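Workshop and Office Tips: Working Alongside Automation

Friday, March 9, 2018

These tips were first pinned up beside the kettle at our Patcombe workshop and have been added to by whoever had something useful to say. We pack and repair small household goods, and over the past year a fair bit of the lifting, sorting and labelling has gone over to machines. Some jobs have got easier. Some have only changed shape, and the tips are mostly for those.

Before the shift

Walk the floor before anything is switched on. A person steps over a strip of packing tape without thinking, but the sorting arm will try to pick it up, fail, and stop the line. Look for tape, cable ties, cup lids and the little bags of drying crystals.

Wipe the sensors with a dry cloth. Kitchen roll leaves fluff and window spray leaves a film. An old cotton pillowcase cut into squares is the best thing we have found, and it goes through a hot wash with no trouble.

Keep the lighting the same from day to day. If you change a bulb, match the colour of the old one. We put a warm bulb over the packing bench in the winter and the camera began rejecting brown parcels.

Label the plugs at both ends. Masking tape and a marker will do. Write what the thing is, as "charger" on its own helps no one when there are ten of them.

Sharing a bench with an arm

Mark the reach of the arm on the bench with coloured tape and keep mugs outside the line. The arm slows down when it meets something, but a mug of tea doesn't need much of a push.

Sleeves should be rolled or buttoned. Lanyards come off. Long hair goes up, the same as it would for a pillar drill.

Use the pause button, and use it early. New starters tend to let the machine carry on because they don't want to be the one who stopped it. We tell them on the first morning that pausing costs very little, and clearing a jam takes half an hour and skins your knuckles.

Don't feed it faster than it asks. When the Nudport conveyor went in, several of us raced it for a week and had sore shoulders to show for it. Set the belt to a pace you can keep up after lunch.

What changes in the job

There is less carrying and more watching. Watching is tiring in its own way, and it makes your feet cold. Stand on a mat, and swap places every 2 hours even if you feel fine.

Keep doing a few jobs by hand each week. When the labeller was away for repair last April, we had two people who could still write up a dispatch sheet properly. Everyone now does one batch by hand on a Monday – it is slow, and there is some grumbling.

Write down the small knowledge. The person who has packed lampshades for years knows which ones need paper inside the ring as well as round it. The machine's settings won't tell you that. We keep a school exercise book on a string by the bench, one page for each product, and it gets more use than the manual.

Ask what happens to the time saved. When the labeller came in we asked for part of the afternoon to go on repairs, which had always been squeezed in at the end of the day. It was agreed, and the repair shelf is now nearly clear. It might not have been if we hadn't asked before the machine arrived.

Fault codes

Tape a list of the common ones inside the cupboard door. On our Pono labeller, 1601 means the roll is in back to front, nine times out of ten. Switching it off and on clears the message but leaves the roll as it was, so open the lid first.

Note the code before you clear it. The engineer from Mac Carthaigh will ask, and "it was a long one" has never got us very far.

Practising pick-ups with hand-held grippers

If you are to work with grippers, spend some time with a pair in your own hands. You soon learn how much harder a simple pick-up is without fingertips.

1. Clear a patch of floor or a low table, with room to stand back from it. Floor work is fine for short spells.

2. Put one object in an open cardboard box. A small ball is a good first choice: it rolls off if you come at it crookedly, and it won't break. Get the flaps out of the way, or they will catch on the grippers.

3. Hold a gripper in each hand, well out in front, and look down at what you are doing. Start with both open. 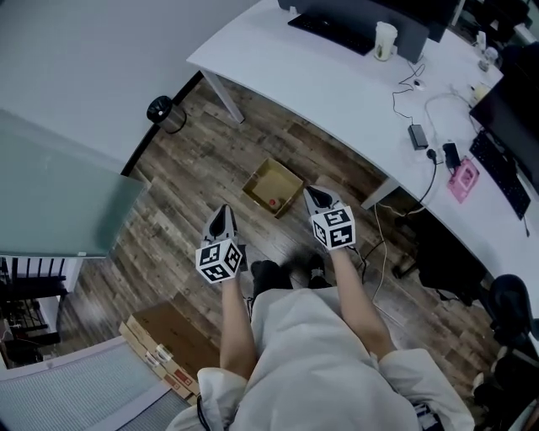
4. Bring one gripper in slowly and let the other wait. Most people move both at once to begin with and knock one against the side of the box.

5. Close gently and lift straight up. If the object slips, open fully and start again from above. Chasing it along the bottom of the box teaches you nothing useful.

6. Keep the pattern markers on the grippers clean and face outwards. Don't put stickers or tape over them, and don't rest a thumb there.

7. Stop when your forearms ache. Short goes spread over a week do more good than one long afternoon.

Looking after hands and wrists

Shake your hands out between batches. A bowl of warm water at the end of the day helps stiff fingers, and so does plain hand cream, though put it on after work, as greasy prints on a gripper pad are a nuisance to get off.

If you do find grease on a pad, a drop of washing-up liquid on a damp cloth will shift it. Dry it fully before use. Don't use white spirit on rubber – it turns tacky, and a new pad has to be ordered.

At the end of the day

Switch off at the wall, in the order on the card. Empty the tape bin. Leave a note for the morning if anything sounded odd, with the time you heard it and what was on the belt.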